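Finger pads for the grippers, which blue stuff did you use?

ekua_n
Right, I've been building at home since April and I'm stuck on pads. The fingers on mine are bare plastic and anything smooth just slides about. Tried bicycle inner tube first (smelly, left marks on everything), then a bit of bath mat. What's everyone else got on theirs?

Godunach
Inner tube is fine if you wash it first. I've had the same strips on for 700 picks and they've only peeled once.

mansa gyamfi
Can't agree, sorry! Rubber that soft lets things twist. I went over to a textured blue pad and I'm much happier. I practise on the table at home with whatever's lying about, and narrow plastic things held end to end are what I care most about, so cutters, pens, that sort of thing.

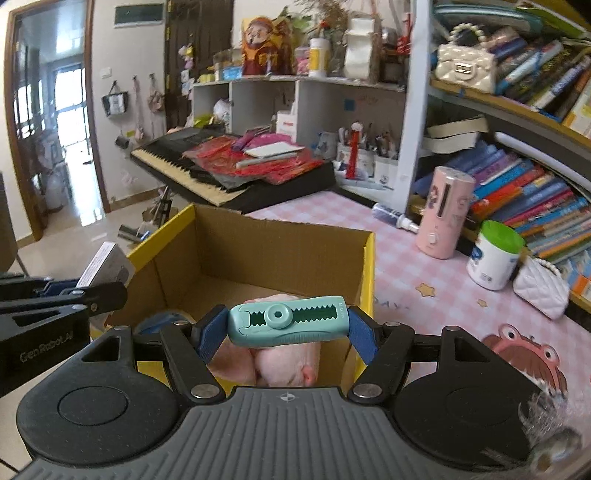

Pads go on with contact glue, both sides, then 30 minutes under a clamp. Don't be tempted to use double-sided tape, it creeps. Oh, and do up the pivot screws before you glue, I did it the other way round and had to scrape the lot off.

Godunach
Tape's never crept on mine. Which one are you using?

mansa gyamfi
The cheap foam one, so fair enough, maybe that's my problem.

ekua_n
Ooh, lovely, thank you both. How thick are the pads?

mansa gyamfi
2 mm. Thicker and the fingers won't close properly on card.

ekua_n
Ordered a sheet. Will try tape on one finger and glue on the other and report back.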